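Suture practice pads — which one, and how do you stop the thread slipping?

Skills and Simulation board > Kit and consumables
9 replies

knotty_reg
I'm setting up a practice corner for the trainees at Skolstead and have been told I can spend up to 300 on pads and thread for the year. At the moment we have two old pads that have split along most of the cut lines, and a drawer of expired thread in odd sizes. What are people buying? I don't need anything with blood or layers that peel. It's for instrument ties, simple interrupted and a bit of running suture.

theatre_seven
We use the Pinent soft pads. They're a pale silicone with folds moulded in, so you aren't always working on a flat surface. They hold a stitch well if you take a decent bite. Take a shallow one and it pulls straight through.

bluescrubs
Disagree on Pinent. We had four and the surface went tacky after a couple of months. Everything stuck to it, including bits of thread and fluff from the drapes. The Rajan block is firmer and dearer but ours is on its second year.

theatre_seven
Did you wash them? Ours get warm water and a bit of washing-up liquid, then a dusting of cornflour once they're dry. No stickiness so far. The Rajan block is fine for hand ties but I found it far too stiff. Tissue doesn't push back at you like that.

bluescrubs
We wiped them with alcohol, which may have been the problem. I'd still say firmer is better for beginners. They can see a badly placed stitch straight away.

knotty_reg
Thanks both. The other half of the question is the thread. Several of ours are learning instrument ties and the loops keep dropping off before they can get hold of the tail. Is that the thread, or technique?

pad_and_needle
Mostly technique, but the thread matters. Go for black braided. It shows up on a pale pad and it doesn't spring open the way monofilament does. Nylon has memory from the packet and will fight you all afternoon.

For the ties, these are the notes we hand out at Zaststead. Change what you like.

Setting up

Cut the thread to 150 mm for a first attempt. Anything longer and people spend the session hauling thread about.

Leave a short tail, and lay it where you can reach it without moving the pad.

Making the loops

Keep the two instruments close together and wrap near the base of the jaw, well back from the tip. Loops wound at the tip slide off as soon as you open up.

Open the jaws only as far as you need for the tail, and keep a little slack in the thread between the two tools.
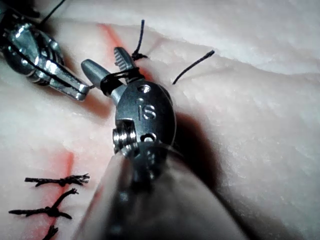
Pulling through

Take the tail close to its end, close the jaws fully, then draw the loops off over the tip. Pull low and flat along the pad. If you lift, you tear the silicone.

Lay the second throw in the opposite direction. Check that it has gone down square before you do the third.

bluescrubs
Good notes, but I'd argue with 150 mm. It's too long for someone on their first go. We cut ours shorter and tell them to bin it when it gets fiddly. I also wouldn't start anyone on several loops. One for the first throw until they can do it without looking lost, then two.

pad_and_needle
Fair enough on the loops. We start with two so they get used to the friction, but I can see it either way. Any shorter on the thread and ours ran out before the third throw.

quiet_bench
Coming at this as the person who orders the stuff. Don't buy boxes of in-date sterile suture for a practice room. Ask theatres for their expired stock first, then buy training thread on a reel. We get through 50 lengths in a busy week and the reel still works out far cheaper. Label the drawer clearly as not for clinical use. Ours has a red lid.

Also, pads last longer if you turn them round. Everyone stitches the same middle strip and leaves the edges untouched.

knotty_reg
That's very useful. I priced up six Pinent pads, one Rajan block and two reels and it came to 405, so I'll drop to four pads and one reel and see what theatres have going spare. Will try the cornflour too.

theatre_seven
Keep the cornflour away from the instruments. Brush the pad off well before anyone starts — it gets into the joints otherwise.

bluescrubs
Let us know how the Pinent ones look by December. I'm still expecting tacky.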